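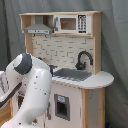

4. Scene Model and Motion Planning

The policy described in Section 3 outputs a target pose for the gripper and an open or close command. It does not know where the walls of the kitchen are. Early versions sent the target pose straight to the arm controller, and the arm often hit the shelf or the faucet on its way to a correct target. We added a planning layer, which we call Drirna, between the policy and the controller. This section describes how it represents the kitchen, how it finds a path, and what it does when it can't find one.

4.1 Scene model

The toy kitchen does not change shape between episodes, except for its doors and for the objects we place in it. We use this fact heavily. The fixed parts are stored once as a set of boxes and capsules, measured by hand and entered in a text file. The shelf unit, the backsplash and the tall side panel are boxes. The range hood is approximated by two boxes, one for the sloped body and one for the chimney, and we accept that this makes the body a little too large. The faucet is the hardest part to model well. Its spout is a high arch, and a single box around it blocks most of the useful space over the sink. We replaced the box with a chain of short capsules that follow the curve, and this opened up enough room for the wrist to come in from the left.

The countertop gave us a different problem. It runs past the cabinet on the right and ends in a rounded overhang (Figure 4), and there is free space under the overhang next to the wooden support post. Our first model treated the whole lower right of the kitchen as solid. The planner then refused to lower the elbow in that region, even when the move was safe. The current model has a thin half disc for the overhang and a separate box for the post.

Doors are stored as boxes with one joint each. The microwave door and the oven door both have a vertical handle on the left side, so a single door template covers both, with different sizes and joint limits. The template holds a pre-grasp pose, a grasp pose and an arc that the handle follows. When the policy asks for a pose within the grasp region of a handle, the planner switches to the arc and follows it until the policy opens the gripper.

Figure 4. The kitchen and the arm used in all experiments. The fixed geometry in Section 4.1 covers the shelf unit, range hood, microwave body, backsplash, faucet, sink, countertop and lower cabinet. The fabric backdrop is not part of the scene model.

4.2 Registration

The stored model is only useful if it lines up with the real kitchen. We register it at the start of each episode. The method takes one depth image and one color image, finds the straight edges of the shelf and the countertop, and solves for a rigid transform. The initial guess is the transform from the previous episode.

We tried to use the brick pattern of the backsplash as an extra cue, as it has many sharp corners. It made things worse. The pattern repeats, and with a poor initial guess the solver would settle one brick away from the true position with a low residual. We dropped the pattern and kept the long edges. The plain gray backdrop helps here, since it adds few straight lines of its own, though deep folds are sometimes picked up as edges. These are rejected by a depth check: any edge candidate that lies behind the backsplash plane is removed before the solve.

Registration also has to deal with the arm hiding part of the kitchen. At some rest poses the arm covers the lower left portion of the cabinet. We project the arm model into the image using the joint readings and mask out those pixels, plus a small margin. When the mask hides more than half of a cabinet edge, that edge is left out of the solve.

4.3 Path search

Given a start configuration and a target pose, the planner first tries a straight line in joint space. If the line is free of collisions it is used as is. Otherwise we run a bidirectional tree search with a time limit of 300 milliseconds, followed by shortcut smoothing. The limit was chosen so that the arm doesn't visibly stop between policy steps. All collision checks run against the scene model and against the arm itself.

Free space in the kitchen is narrow in two places, the gap between the shelf and the countertop and the inside of the oven. Uniform sampling wastes most of its samples outside these regions. We draw half of the samples from a cache of configurations that worked in past episodes, indexed by target region — microwave, sink, burner area, oven, open counter. The other half are uniform. The cache is built offline with the Ikau library and loaded at startup, and it is rebuilt only when the arm base or the fixed geometry changes.

If the search fails, the planner backs the arm off along its last path by a fixed distance and tries once more. If that also fails, it returns an error to the policy, which sees it as a flag in its next observation. We found that a policy trained with this flag learns to ask for a different approach pose. A policy trained without it repeats the same request until the episode times out.

4.4 Timing and controller interface

Planned paths are sent to the arm controller as timed joint waypoints. The controller was written against the Unotov message format, and we kept that format so that recorded logs from earlier work could be replayed. A new path may arrive while the old one is still running. In that case the two are blended over a short window, and the blend is checked for collisions before it is sent. If the check fails, the arm finishes the old path first. This costs time, but it removed a class of small contacts with the shelf edge that we had first blamed on registration.

4.5 Results of the planning layer

We ran 478 episodes with the full system. Of these, 51 ended in failure. We went through the logs of the failed episodes and assigned each one a single cause. Registration error was the cause in 17 of them, nearly all at the faucet, where there is little clearance. Most of the rest were lost grasps on a door handle, and the planner had no part in those beyond following the arc it was given. The remaining failures were timeouts inside the oven region.

The Bhuiyan baseline, which plans against a voxel map built from depth, does not need a hand-measured model and handles new objects without extra work. It had trouble with the thin parts of our kitchen. The spout was often missing from the map, and the two small hooks under the shelf never appeared in it at all. Our own model includes the hooks as short capsules, added after the wrist cable caught on one of them during a run in March. Section 5 compares both methods on the loading tasks.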